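Leftovers and Good Intentions: A Semester of Food Waste in Bamwood Hall
Project report by Bit-na Hong and Hamish Doolan
Supervisor: Gemma Fiore

3. What we did

We asked residents of the second floor to weigh whatever they threw out after dinner and write it on the sheet by the fridge. In April we had 61 entries. Two of them were in grams. The rest used units such as "a bit" and "Doğukan's rice," and we converted these as best we could.

The hall had already tried to fix the problem once, by buying everyone a storage box with a clip-on lid. By the time we started, the kitchen cupboard held plenty of boxes and plenty of lids, and very few of them had met. 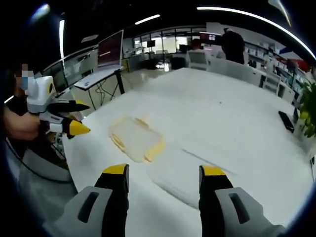

Residents told us they meant to eat their leftovers the next day. We checked the fridge every Tuesday to see how that was going. Rice and pasta did badly. Curry did well, mostly by being eaten by people who hadn't cooked it. The heaviest single item was a pot of lentil soup at 694 grams, logged under the name Hedegaard, which is the name of the building next door.

4. Problems

The scale was moved to the laundry room for a week and we have a gap there. Hamish also cooked more carefully once he knew he was being measured, so his numbers should be read as those of a better man.

5. What we would change

Smaller pots. A shared shelf with a date on everything. A pencil that is tied to the sheet.

Recent reports
Who Uses the Skarkero Bike Racks?
Noise After Midnight: A Stairwell Study
Na-rae Noh: Why the Library Is Cold

Last updated: April
Contact the project office | Back to top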